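June, just after seven in the morning

Third cup of coffee and I have already been through two box scores, so you can guess what kind of month this is turning into. The season is finally rolling and I am completely hooked again (as if there was ever any doubt!).

Last night was Clarthorpe at home against Siu, and I got there early enough to watch the whole of batting practice. I love batting practice. Half the seats are empty, the grounds crew is still fussing with the chalk, and you can hear every ball come off the bat. The Clarthorpe left fielder put one over the scoreboard and onto the grass bank where the kids wait with their gloves, and there was a scramble like you wouldn't believe.
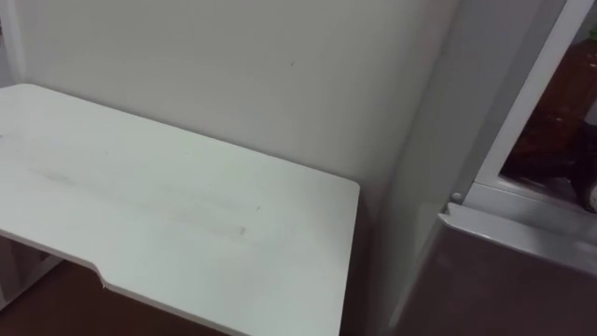 The announced crowd was 2071, easily the best they've drawn since the opener, and it sounded like more. I kept score in pencil, the old way, with my grandfather's symbols, where a backward K has a little tail on it and a great catch gets a star. I gave out 3 stars, which is a lot for me! One was for the Siu shortstop, who went so deep into the hole that he was standing on the outfield grass when he let it go, and still got the runner by a step. The people around me groaned and then clapped anyway. I clapped too, wrong team and all.

Clarthorpe won it 5 to 4 in the eleventh on a bunt. A bunt! Runner on third, one out, everybody in the park expecting a fly ball, and the catcher, of all people, pushes one past the mound and the whole infield just stands there looking at it. I yelled so loud my throat is scratchy this morning.
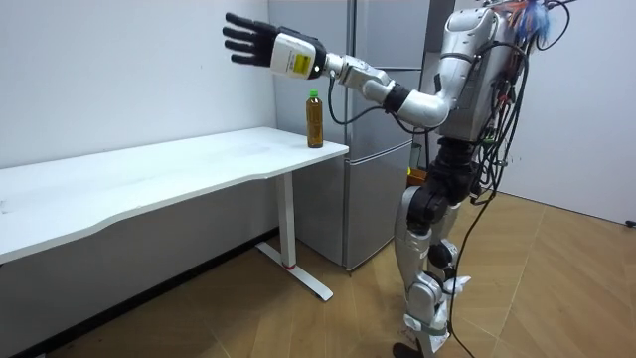
The starter went seven and threw exactly 100 pitches, and I know because I had been making tick marks down the margin. His changeup is so much better than it was in spring. He used to slow his arm down on it and hitters just waited. Last night they were out in front of it all evening, lunging.

I've been filling in the old Zondum league records again too, and I finally found the missing box score from the year the Sarnotex works team took the pennant. It was in a bound newspaper volume at the library, printed under a seed ad, with the catcher's name spelled two different ways. So that season's table is complete, all 159 games of it, and the run totals balance. I did the addition twice and grinned both times.

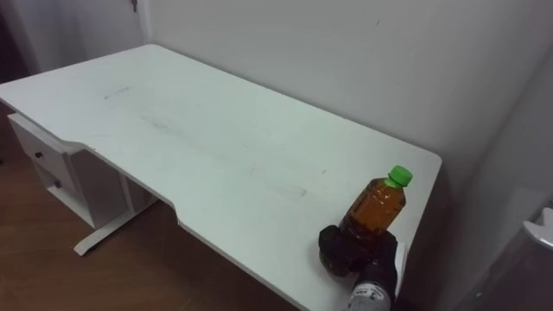
Still to fix: the stolen bases, where the paper and the league book don't agree for most of August. I trust the paper more.

Siu again tonight, with their lefty going. I want to sit on the third base side this time and get a proper look at his pickoff move. Need to sharpen pencils and find the blue cushion before I leave.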